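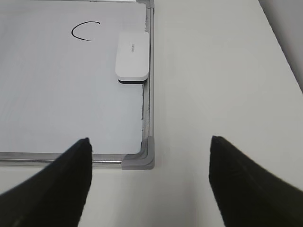
3.2 Residue on small whiteboards

The boards in this part of the study came from the Mellwood and Nallness schools, where each had been in classroom use since at least March. All were small enough to lie flat on a table, and we tested them that way so that hand pressure would stay even across the surface. Writing was done in black dry-erase marker, one or two capital letters at a time. We used single letters because full sentences took too long to write and made the marks hard to compare from board to board.

Over the whole study we logged 3,282 wipes on 31 boards. A wipe was counted as one pass of the felt across a mark in one direction, with no lifting. Passes that missed the mark or left the board were dropped from the log. Each mark was left for 2 minutes before the first wipe. 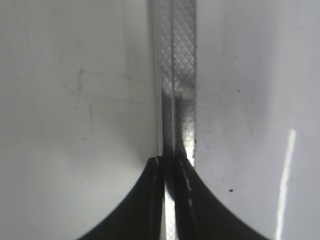
Where does old ink collect on a board that is wiped every day?

Most of it ends up at the edges, in the seam where the writing surface meets the rail. The felt pushes loose ink outward and the rail stops it. A flat eraser does not reach into the seam, so the ink stays there until someone cleans it out with a cloth.

Smudges on the open surface were a separate matter. They were faint, ran mostly in the direction of the last wipe, and came off with a damp cloth in every case we tried. We scored them by eye on a scale from zero to 100, with the room lights on and the board flat.

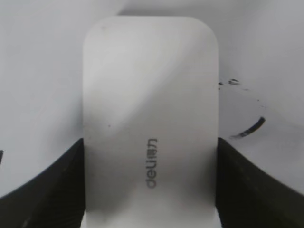
Felt condition mattered more than we had planned for. An eraser that had not been brushed out left gray streaks even on short strokes, and the second pass often spread them further. We began brushing the felt between boards after the first Nallness session and kept the earlier scores in a separate table. Scores for curved letters and for letters with straight strokes are also listed apart, as the two were wiped with different hand movements.
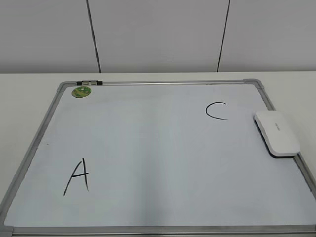 Figure 2. Whiteboard lying flat with the letters A and C in black marker; the eraser rests on the right side of the board.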